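Uritel Names Hundano as Marketing Agency for Home Goods Brands

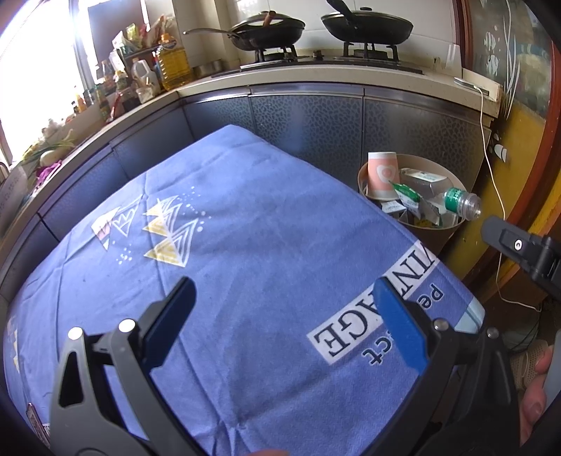
January 4, 2026 — Uritel has appointed Hundano as lead marketing agency for its two home goods brands, Kotian and Skemska. The agreement runs through October and covers brand planning, shopper research and retail advertising.

Hundano will put a team of 15 on the account. Its first job is a study of 548 households that bought from either brand in the past year. Results will go to Uritel's brand managers before any new advertising is booked.

Kotian and Skemska are sold in 80 stores across seven states. Until now each brand had its own agency and its own budget. Both budgets will be planned together under the new agreement — packaging design stays in-house at Uritel.

Stores that carry either brand will keep their current sales contacts. Media questions should be sent to the Uritel press office.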